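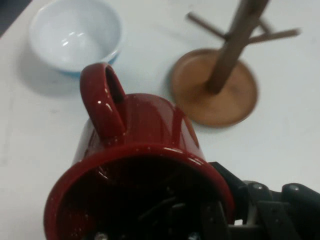 I've worked in the crockery section at Koppel for long enough to have seen a few machines come and go, so forgive me if I don't clap for the new one. We pack, check and put out tableware for cafes and hotels. Since May the talk has all been about the arm from Sevura and who it's going to "free up". Freed up for what, they haven't said. Meanwhile it holds a dark red mug tipped over, between a bowl and a mug tree with nothing on it, and people from upstairs come down to watch as if it were a birth.

I'll be fair. It can grip a mug. Glazed stuff is slippery and I've dropped plenty myself. But gripping a mug was never the hard bit of my job.

The hard bit is looking. You turn the thing in your hands and you feel the rough spot under the foot before you see it. Speckled glaze is the worst for this. Is that a white fleck that's meant to be there or a chip the size of a pinhead? I know with my thumb. The arm has no thumb, and the plan as I read it is that a person will still check everything after it. So that's my job, plus waiting for the arm.

The slides said 80 pieces an hour on our mixed line. I asked what counts as a piece. A saucer? A boxed set? A mug put on a peg the right way round? "We're still defining that," said the man from Sevura. Fine, but the number was in very large type for something still being defined.

For comparison, on a slow morning Nayara Quintana does 100 and talks the whole way through. She's done the early shift with me for years. Her name isn't on any slide.

What has changed already, before it does a day's real work:

The radio's gone, because they wanted the area quiet for the trial.

Our bench is half the length it was. Four of us now share what's left, and you learn a lot about a person's elbows.

Breaks used to be when the trolley was empty. Now they're at set times, to match the arm's schedule. The arm doesn't drink tea.

Aušra Paju asked at the meeting whether anyone's hours would be cut. The answer went on for ages and had the word "journey" in it twice. She asked again. We were told to put further questions in the online form. She's put them in the form. That was three weeks ago.

Before anyone replies with the Gavow warehouse story: yes, I've heard it. They put arms in and kept all their people. They also sell lids. Every lid is the same lid. We get seconds, odd handles, bowls that don't quite stack, and whatever Lukel have sent us in the wrong box.

I'm not against it. My wrists hurt. If something wants to lift the full crates from floor to bench, it can have that job tomorrow and I'll bring it biscuits. I said so when they asked for ideas. Crates are "out of scope for this phase".

So the heavy part stays with us, and the part I'm good at and quite like goes to the arm. I'd love to know who was asked before that got decided, as I've been round the bench and it wasn't anyone there.

Next review's at the end of the trial. They want almost 60 minutes of our time for "feedback". I'm bringing a list, and Aušra's bringing a printout of the form.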